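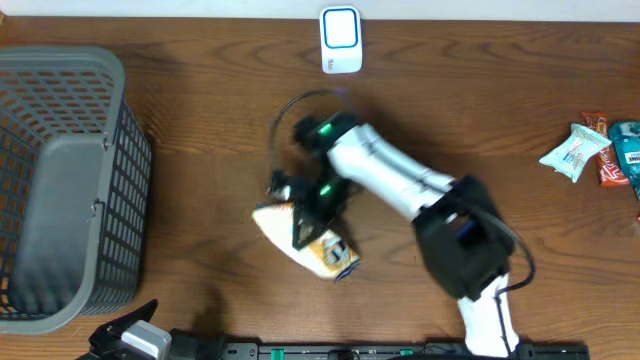 Fig. 1. Table with gray plastic basket and robotic arm.

Barnside as a resort: who lives there, who visits
Project report, Geography and Tourism, second term

1. Why Barnside

Needed a coast town small enough to walk in one day. Barnside fits. Year-round population 3604, one main beach, one old harbor, and a new part up the hill called Pukosura that was mostly fields before the builders came. Our question was simple: does the town work for people who stay all year, or only for the ones who come in August?

2. What we did

Walked the whole seafront twice, morning and evening. Handed out a one page survey outside the supermarket and at the bus stop by the harbor. 71 came back filled in. A few more had only the first side done, left those out. Also went through the rental listings on Drultik, the local booking site, and sorted them by distance to the beach.

3. The beach and the walk

Main beach is sand, shallow for a long way, good for kids. Showers at both ends, toilets only at the north end (most common complaint in the survey by far). Coastal path goes from the harbor to Hosoda cove, paved until the last bit, then gravel and steps. No good for strollers or wheelchairs past the steps. Nice views though, and benches where you want them.

4. Shops and getting around

Everyday stuff is all in the old town. Bakery, pharmacy, two small supermarkets, hardware store. Pukosura has a pool, a bar and a real estate office and thats it, so people up there drive down for milk. Bus goes up the hill 8 times a day in summer. Winter timetable is a lot thinner and the last one leaves before most resturants open for dinner.

5. Rentals

Drultik had 1634 listings for the town and the hill together. For a place this size that is a lot. Most are two-bedroom apartments with a shared pool. Prices drop fast once you are past the first few streets from the sand. Very few offer anything longer than a month, and several people in the survey said they had to move out every June.

6. Findings so far

Visitors happy: beach, food, parking (outside August). Residents less so: bus, long lets, doctor's office closed in the afternoon. Retired people on the hill liked the quiet but wanted a shop. Younger ones mostly talked about rent.

7. Problems with our data

Survey was in English only. We stood in two places, both downtown, so Pukosura is underrepresented. Listings can be double, same apartment under two names, we didn't have time to check. Map of the bus route still to be added to the appendix.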